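Cotton shirts come out of the washer twisted into ropes. How do I fold them without ironing every one?
Posted in Laundry & Linens — 1,682 views

wutgate_laundry
Asked 7 September 2023

Okay so I have a pile of long-sleeved cotton shirts and they all come out of the machine looking like rope. I shake them, I hang them, and I still end up with creases across the front and sleeves that go off in their own direction. Then I fold them and the creases get worse! My iron died last December and I'd love to not buy another one. I also have a big table I could use if that helps — right now I fold on the bed, which is soft and probably not doing me any favors. Is there a trick to getting them flat by hand?

Anell
Lower your spin speed. Mine was at the highest setting for years and I never thought about it. I use 600 now and the shirts come out heavier but way less crumpled. Some machines go down to 300 but then you'll be waiting forever for things to dry. Also stop overloading it.

mustier
I agree with Anell about the spin, but I think the bed is your real problem. You can't smooth anything on a mattress, it just gives. Use that table! Throw a plain cotton sheet over it first (an old flat sheet is perfect, mine is so washed out it's barely a color anymore) so the shirt grips a little and doesn't slide off the other side while you're working.

Then get somebody to help you for the first few. Cotton wants to be pulled from two ends at once, and you can only do so much alone. One of you takes the bottom hem, the other takes a cuff or a shoulder, and you lean back a bit. Gentle, please — I popped a seam once being enthusiastic. Go corner to corner first, then swap to the other corners, and then straight up and down.
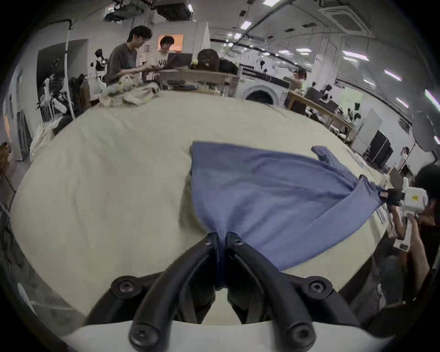 Once it's had a good pull both ways, let go and smooth it with your palms from the middle out. Do the sleeves last. Lay each one straight, run your hand down it toward the cuff, then fold it back over the body. If you do the sleeves first you'll only mess them up again when you move the rest.

It works best when the shirt is still slightly damp. I set a timer for 60 minutes after hanging and that's usually right for me, but it depends on your weather. Bone dry shirts need a spritz of water first.

Nigatu
just roll them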